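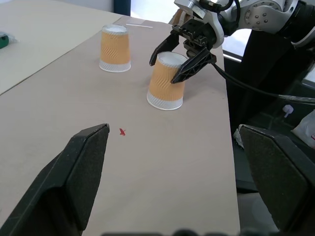
Issue #130

**Calent sync drops calendar entries**
Opened Tuesday, February 4, 2025. Status: still open, whatever the dashboard says.

- Support blames our router. Swapped it. Same two entries missing.
- Told to reinstall Calent. Did that in October too, and it fixed nothing then.
- New theory from Skovora: the account has more than 1,000 items and is "near the limit." I can't find a limit in the docs.
- Export to file works fine, so I doubt the data is bad.

Please don't close this again without a log from your side.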